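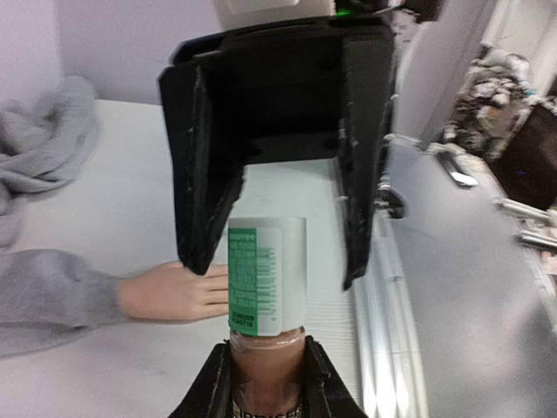

Hannelore Rieger
Technical Editor, Teltwood Building Services Newsletter

Reading the date on stored liquids

Members have asked for a short note on shelf life for the bottled liquids that end up in plant rooms, tea rooms and site sheds. The Quinlan depot did its annual stores check in June and the results were uneven enough to justify setting out the basics again.

Date codes

Most packaged liquids carry a printed code on the cap, the shoulder or the label. The common formats are day-month-year, year-month-day and a batch number with no date in it at all. An eight-digit string starting with 20 is usually year, month, day, but the string alone does not say whether it is a date of manufacture or an expiry date. Look for the words next to it. Where there are none, check the supplier's data sheet before recording anything in the register.

Batch numbers should not be converted to dates by guesswork. Two entries in the Quinlan register had been worked out this way and both were wrong by more than a year. If the format can't be confirmed, enter the code exactly as printed and put the date received in the next column.

Best before and use by

The two terms are not interchangeable. A use-by date on food or drink is a safety limit and the item is discarded once it passes. A best-before date is a quality limit. The item may still be acceptable after it, provided the container is sound and was stored as directed. Cleaning agents and water treatment chemicals generally carry a retest or expiry date instead, and past that date the stated concentration can no longer be relied on. Hypochlorite solutions are the worst performers. They lose strength steadily from the day they are filled, and faster in a hot shed.

Storage conditions

Shelf life figures assume a closed container, out of direct sun, within the temperature range on the label. A metal shed on a western boundary will sit well outside that range on a summer afternoon. Allirano moved its stock to an internal cupboard last year and now logs the temperature at 3 pm, when the reading tends to be highest. The logger is a basic unit and needs its battery changed at each service.

Light matters too. Clear packaging gives little protection, and products that darken or fade on exposure should stay in the outer carton until needed. Colour change by itself is a poor test of condition. Some liquids are brown when new, and others deteriorate with no visible change.

Opened containers

The printed date applies to the unopened pack. Once the seal is broken, the period after opening takes over, and it is often much shorter. Write the opening date on the container in permanent marker, on the body. Caps get swapped between bottles, particularly where several are open on the same bench.

Never decant into a drink bottle. Any secondary container for a chemical needs its own label with the product name and the hazard information, plus the date of transfer. This is already in the site rules but the stores check found breaches at both depots.

Stock rotation

First expired, first out is the preferred method. First in, first out gives the same result only when deliveries arrive in date order, and they frequently don't. Place new stock behind old after comparing codes. The Wustico register sheet has been revised with a column for expiry and another for date opened. It currently holds 272 line items across the group. Older sheets can be used until they run out, with the opening date written in the remarks column.

Disposal

Expired drinks may go down the sewer drain in small volumes if the local water authority permits it. Nothing goes into stormwater. Expired chemicals are held in the bunded area for collection, with lids on and labels facing out. The contractor will not accept unlabelled containers. Collection requests go through the depot office and should list the product, container size and quantity.

Revised register sheets are available from the Teltwood office. Corrections to existing entries should be initialled, with the original figure left legible.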